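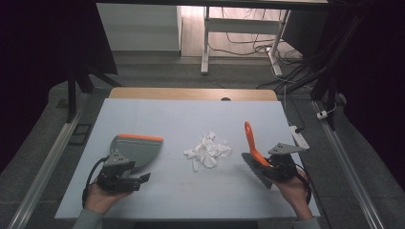

A viewer's comment under the first episode complained that the serial "takes an hour to tell you there has been a drowning, and then won't tell you who", and the same objection, in milder form, recurs in most of the published reviews of Wesilness.

Wesilness is a period mystery serial for television, produced by Weidemann and first shown on the streaming service Kidano in June 2023. It consists of a feature-length opening episode of 115 minutes and five further episodes of ordinary length. The story is set in 1586 in the fictional harbour town of Pledmont and concerns the disputed ownership of a salt marsh, from which the serial takes its title. It is spoken in English throughout, apart from short passages of Latin in the court scenes, which are not subtitled.

Setting

Pledmont is presented as a small trading port at the mouth of a silting river. The marsh, called the Wesilness in the dialogue, lies to the north of the town and is divided from it by a bank and a sluice. Salt is made there in summer and sheep are grazed on the higher parts. The opening titles show a hand-drawn chart on which the marsh appears twice under different spellings. The duplicate entry later becomes a point of evidence.

The year is stated in the first scene and does not change. All events fall between the spring rent day and the closing of the salt pans in September. Each episode begins with an entry from the town's account book, read aloud by the clerk, which serves to fix the date of what follows.

Plot

The opening episode deals with the arrival of a surveyor, hired by the lord of the manor to measure the marsh before it is sold. The body of a salt worker is found at the sluice on the evening of the arrival. The town takes the death for an accident. The surveyor's measurements do not agree with the old charter, and the parish clerk, who holds the only complete copy, refuses to produce it.

In the second episode the surveyor lodges with the dead worker's widow, who states that her husband had been paid to move boundary stones. The third is given over almost wholly to the manor court, where the widow's claim is heard and dismissed. The fourth returns to the marsh and shows the stones being dug out at low tide. At its close the surveyor finds that the marsh was granted to two separate parties by documents of the same date.

The fifth episode has attracted the most discussion. It repeats the evening of the drowning from the point of view of the sluice keeper, using several shots already seen in the opening episode but with the sound replaced. Lines which the viewer had taken to be spoken by the bailiff prove to belong to the clerk. The last episode settles the sale of the marsh but leaves the question of guilt partly open: the clerk confesses to altering the charter and denies the killing, and the sluice keeper leaves Pledmont by sea before he can be questioned.

Principal characters

The surveyor. An outsider with no stated birthplace, present in every episode. The character's notebooks supply most of the voice-over.

The widow. Claimant to a strip of grazing land beside the pans. Her claim is the only one in the serial which is never shown to rest on a false document.

The clerk. Keeper of the charter and reader of the account book. The confession in the last episode alters the standing of the earlier readings, as at least one entry must have been written after the event it records.

The bailiff. Agent of the manor and the chief suspect until the fifth episode.

The sluice keeper. A minor part in the opening episode, with no dialogue, enlarged in the second half.

The lord of the manor does not appear and is represented by letters.

Structure and style

The serial uses a fixed order of material within each episode: account book, voice-over, action, and a closing view of the sluice at the current state of the tide. The closing view has no music. Scenes are long by the standard of the form, and the court episode contains one unbroken exchange in which the camera does not leave the witness.

Interior scenes are lit to suggest candles and small windows. Some viewers found the night scenes too dark to follow on ordinary sets, and Kidano later added a brighter version, selectable from the playback menu. The two versions are identical in picture content and running time. The brighter version has a noticeable loss of detail in the opening chart.

The dialogue avoids both modern slang and heavy imitation of sixteenth-century speech. Technical terms of surveying and salt-making are used without being explained at first mention. "Perch" and "rood" are used consistently as measures, although the acreage given for the marsh in the second episode does not match the figure read out in court. It is not clear whether this is an error of script or a clue. The production notes do not mention it.

Production

Weidemann developed the project as a serial in four parts. A surviving outline ends with the court judgement and has no equivalent of the fifth episode. The script was lengthened after Kidano asked for an opening episode which could be shown separately as a film, and material from the first two parts of the outline was joined for that purpose. The join falls at the discovery of the charter, where there is a change in the surveyor's costume and a short gap in the voice-over.

The town was built as a partial street on open ground, with the upper storeys added afterwards. The marsh scenes were recorded on location and depended on tide tables, so that the scenes at the boundary stones were taken out of story order. For the rent-day gathering 400 extras were engaged, the largest number used in any scene. The court was a closed set with a removable wall on the side of the jury benches.

Music is confined to a small group of viols and a single drum. The theme heard over the chart returns in the fifth episode at half speed.

Release

Kidano released the opening episode alone, followed by the remaining episodes in weekly order. A version for broadcast divides the opening episode in half at the finding of the body, with a recap added before the second part. This version numbers the episodes differently, and references to "episode five" in reviews may therefore mean either the repeated evening or the digging out of the stones, depending on where the reviewer saw it. The numbering in this article follows the streaming release.

The disc edition contains the streaming version only. Its subtitles translate the Latin.

Reception

Reviews were favourable on design and performance and divided on pace. The opening episode was widely described as slow, and several reviewers advised readers to treat it as a prologue. The court episode was singled out for its handling of procedure, though one legal history journal objected that a manor court would not have heard a matter of this kind in the form shown.

Viewers' comments concentrate on the ending. One group holds that the sluice keeper is guilty and that his departure is meant as proof. Another points to the account-book entry at the head of the last episode, in which a payment is recorded for mending the sluice on the morning before the drowning, and argues that the death was an accident after all. The disc commentary does not decide the matter.

A further point of dispute is the repeated evening itself. Comparison of the opening and fifth episodes shows that at least one shot presented as a repeat was taken again from a slightly different height. The lantern on the bank is lit in the first and unlit in the second.

Related works

A printed companion reproduces the chart, the text of both grants and a glossary of salt-making terms. It gives the clerk's entries in full, including those not read aloud. An audio drama set in Pledmont before the events of the serial was announced by Weidemann but has not been issued.

See also

Court drama (television)
Period mystery
Unreliable narrator
Land tenure in fiction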